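3. Collection and naming of ribwort plantain

3.1 Study area and interviews

The interviews were made in Ilbridge and Torken, two villages on the same river, where the use of wild plants in the home is still common among older people. Ribwort plantain (Plantago lanceolata) grows in both villages along paths, on the edges of hay meadows and in the short grass near houses. We visited 16 households. The first contact was made by Anathi Tshabalala, who had worked in the area before, and most of the conversations were held in the kitchen or in the garden of the person interviewed. When it was possible, we asked to walk together to the place where the leaves are usually picked, as people often remembered more when the plant was in front of them.

From these visits we obtained 125 use reports. A use report means here that one person mentioned one use of one part of the plant. If the same person told us of the fresh leaf for insect bites and also for nettle stings, this was entered as separate reports. Stories which were only heard from others, and which the speaker had never tried, were written down but they are not included in the total.

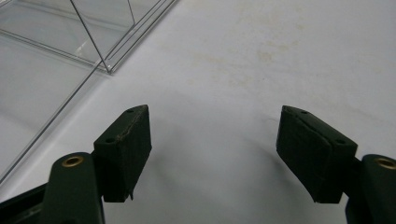
3.2 Local names

The plant has several names in the area, and they do not follow the border between the villages in a clear way. In Torken the older speakers say "ribgrass" or simply "rib", while in Ilbridge the name "soldier's leaf" is more usual. One family used "soldier's leaf" for the broad-leaved species (Plantago major) and had no special name for the narrow one. For this reason we asked every person to show us a living plant before the use was entered. Keabetswe Pillay checked the names a second time against the pressed specimens, and a few reports were moved to the broad-leaved species after this check. They are treated in Section 5.

Children's names were also recorded, although they were not the aim of the study. They are mostly connected with the game in which the flower stalk is bent around itself and the head is shot off.

3.3 Time of picking

Most people pick the leaf in spring, before the flower stalks are long. They described the young leaf as softer and less bitter. A smaller group picks again in October, after the last hay has been taken and the plant has made new leaves. Pramila Thakur, who was born in Torken and gave us permission to use her name, keeps these late leaves only for tea, and would not put them on the skin. We did not find this rule in any other household, and we cannot say if it was once more general.

Rain is avoided by all. The leaves are taken when the dew has gone, and they are not washed if they are to be dried. Leaves with brown spots are left on the plant. People disagreed about the road: some refused any leaf growing beside it, and others considered it enough to stay on the far side of the ditch.

3.4 Drying and keeping

The leaves are spread in one layer on paper or cloth, in shade, with a window open. Drying in the sun was described as a mistake, as the leaf loses its green colour. The usual time given was 14 days, but several people told us that they do not count, and they judge by the middle rib, which must break and not bend. If the rib is still soft when the leaves are put away, the whole jar may become dark and smell of hay.

Figure 1. Table with a white sheet over most of its top and a clear plastic bin, open, to the right of the centre.
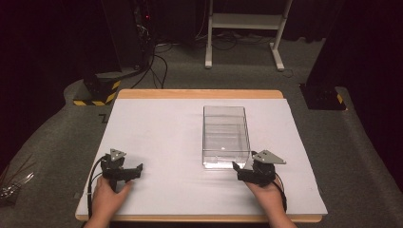

Paper bags were preferred in Ilbridge, and glass jars in Torken. Dennis Goodall, who keeps both, explained that the bag is for the leaf he will use during the winter and the jar is for the leaf he might give away. Old leaf is thrown out when the new leaf comes in, also when there is still much of it.

3.5 Preparation

The fresh leaf is the most often reported form. It is crushed between the fingers, or less often chewed, and placed directly on the bite or sting. The dried leaf is used for tea, taken for a cough or a sore throat, in most cases with honey. A syrup made from fresh leaves and sugar in layers was known to nearly all the older speakers, but only a few had prepared it recently. They found it slow work, and said that the young people in the house do not like the taste.

We did not test whether any of these preparations has an effect, and the reports should be read as a record of practice. The full list of reports, arranged by part of plant and by village, is given in Appendix B.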